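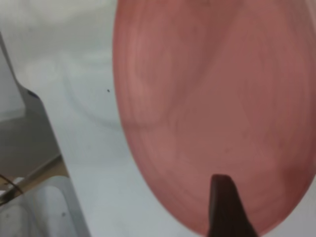

有人在上一篇笔记下面写道，逼抢的起点不应该从对方门将出球算起，应该从对方后卫第一次停球算起，不然斯图劳（Stulau）上半场的数字会很难看，可是他们上半场并没有踢得那么差。

这个意见我想了一个上午，觉得有道理，所以今天重新做了一遍。

八月，实验笔记，下午开始写

题目：Stulau 对 Gremen，上半场和下半场的逼抢强度比较，第二次计算

先写清楚材料。比赛录像来自 Cikcombe 的球场，看台上有一个固定机位，球门后面有一个机位。标注用的是 Seok，版本没有换。事件表一共有 500 行，上次已经清理过重复的行，这次我没有再改原始表，所有改动都放在新的一列里，列名是“起点_b”。请大家不要直接覆盖旧的那一列，我还需要拿它来比较。

上次的结论是：Gremen 在上半场几乎没有压力地把球推过中线，下半场 Stulau 突然变得很凶。看比赛的时候，我的感觉也差不多是这样，所以当时没有怀疑。现在看来，感觉和定义的错误正好朝同一个方向，这种情况最难发现。

具体的问题在门将。Gremen 的门将上半场喜欢把球踩在脚下等，等到有人上来才传。Stulau 的前锋不上去，站在中间挡住传球路线。按照旧的定义，从门将拿球开始计时，这段等待的时间都算成“没有逼抢”。但是教练组赛前的布置就是这样的，前锋先不动，等球到了边后卫脚下，全队再往一边压过去。下半场 Gremen 换了做法，门将直接开大脚，等待的时间消失了，我们的数字就自己变好看了。

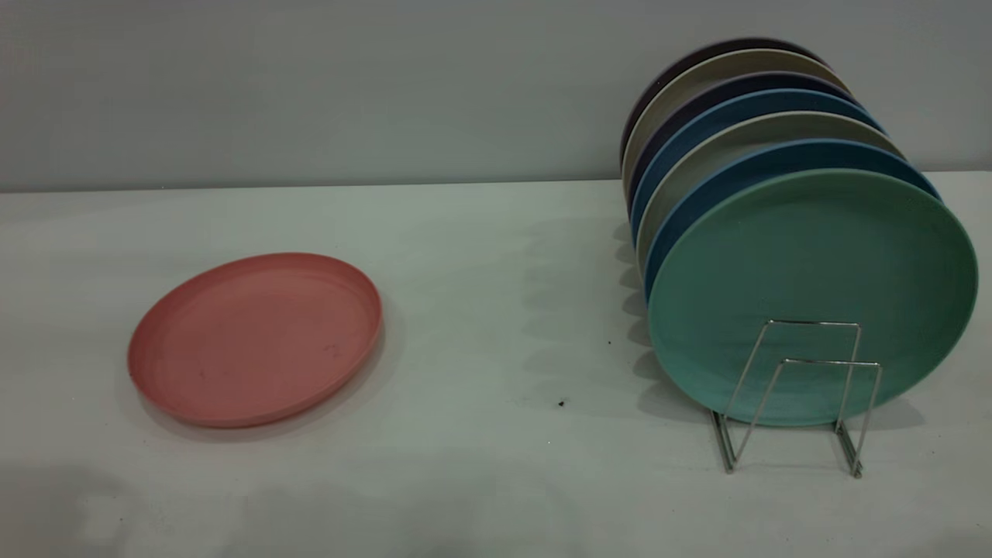
新的定义写在下面，以后的比赛也用这一个，除非有人反对。

起点：对方后场球员（不包括门将）第一次有控制地触球。
终点：以下任何一种情况先发生就算结束。球权转换；球越过中线并且被对方控制；球出界；裁判吹哨。
有效逼抢：在起点和终点之间，至少有一名本方球员进入持球人的 3 米以内，并且是朝着球的方向移动。

“有控制地触球”这几个字还是有一点模糊。头球摆渡算不算？我暂时不算。用大腿停下来然后再传，我算。胸部停球也算，只要下一个动作是同一个人做的。如果两个人标出来的结果不一样，就先标一个问号，最后一起看录像。

朝着球的方向移动，这个条件是后来加上去的。如果不加，角球以后从对方禁区里慢慢走回来的中后卫也会被算成逼抢，因为他恰好经过持球人的旁边。这样的片段在上半场第 11 分钟有一个很典型的，谁想看的话，可以在 Seok 里搜索标签“路过”。

重新计算以后的情况：上半场和下半场的差别还在，但是小了很多。下半场确实更积极，主要是左边路，右边路基本没有变化。上次我写“全队的态度变了”，这句话应该划掉。全队的态度我们从事件表里看不出来，能看出来的只是左边后卫和左边前卫站的位置都比上半场高。

中场休息的时候有没有换人影响了这个结果，我也查了。左边前卫是换上来的，所以体力是一个可能的解释。要分开体力和战术，需要看他以前首发的比赛。我手里有 Stulau 的 7 场录像，其中他首发的还没有标注，这个放到后面做。

关于同步的问题，写给以后的自己：球门后面的机位比看台的机位慢，我用开球哨声对齐，听起来已经很好了，可是到下半场又开始偏。原因应该是中场休息时录像分成了两个文件，第二个文件需要重新对齐。我第一次忘了，结果有几次逼抢的起点比终点还晚，Seok 没有报错，只是把时长显示成空白。如果你看到空白的时长，请先检查对齐，不要急着删除那一行。
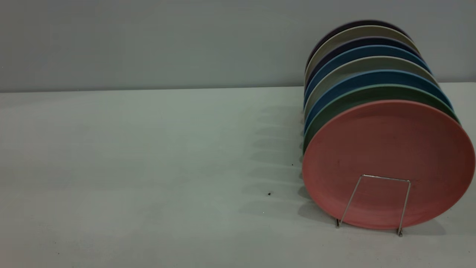

还有一个小地方比较麻烦，就是天气。下半场开始以后下雨了，草皮变滑，传球的速度明显变快，Gremen 的后卫停球停得大，Stulau 的人看见球离开脚就冲上去。这样的冲刺在定义里是有效逼抢，没有错，但是如果把它解释成中场休息时教练讲了什么，就有点过分。我在备注列里把下雨以后的行都标了“雨”，计算的时候可以选择去掉。去掉以后剩下的行很少，我不敢从里面得出什么。

进球的部分我不打算放在这份分析里。第一个球来自定位球，跟逼抢没有关系。第二个球倒是从左边抢下来以后打进的，抢球、横传、射门，中间没有停顿，看着很舒服。可是一个进球不能证明什么，如果那一脚射在门柱上，我们对下半场的评价会不会完全不同？我觉得会的，包括我自己在内。所以我先关掉比分显示再标注，这个办法比较笨，但是有用。建议标注下一场的同事也这样做，Seok 的设置里面在“画面叠加”那一栏。

对手方面也记一笔。Gremen 上半场的出球其实有固定的套路：右后卫拉得很开，后腰落到两个中卫之间，先传给后腰，后腰不转身，一脚回给右中卫，右中卫再找边路。这个套路反复出现，Stulau 上半场就是看懂了也抢不到，因为后腰回传的时候，最近的前锋离得太远。下半场前锋往前站了几步，后腰就不敢要球了，门将开大脚可能也是这样来的。如果这个解释是对的，那么旧定义里“自己变好看”的那部分数字，有一点点也是 Stulau 挣来的。这件事我还没有想好怎样用表格来表示，先写在这里。

标注一致性：我把上半场的开头部分重新标了一遍，没有看第一次的结果。两次不一样的地方集中在“有控制地触球”，其他的项目都对得上。边线附近的判断也不太稳定，看台机位的角度低，远端的边线被教练席挡住一段。Cikcombe 的看台不能再往上走，所以下次只能把机位往中线移一移，具体的位置到了现场再试。

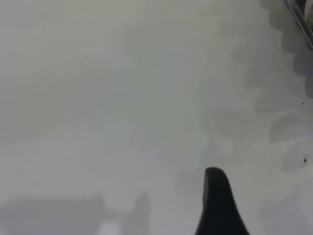
浅灰色平面，下方为黑色夹爪手指。

待办：

把“起点_b”的定义抄到公用的标注说明里，旧的定义保留，注明只用于以前的比赛。
下半场录像重新对齐，对齐以后再导出一次，文件名加上“二次”。
找出左边前卫首发的比赛，先标上半场。
问一下教练组，前锋等待的布置是只针对 Gremen，还是整个赛季都这样。如果是整个赛季，以前的几份报告里逼抢那一页都要重新看。
给留言的那位同事回复，说意见已经采用，并且请他看一下头球摆渡的处理。

晚上补充：头球摆渡的问题有回复了，对方认为如果摆渡给队友，而且队友没有被干扰，应该算。我又看了几个片段，还是不太同意，因为球在空中的时候，防守的人已经开始跑了，从队友停球那一刻算起更干净。暂时维持原来的写法，等下一场标完再讨论。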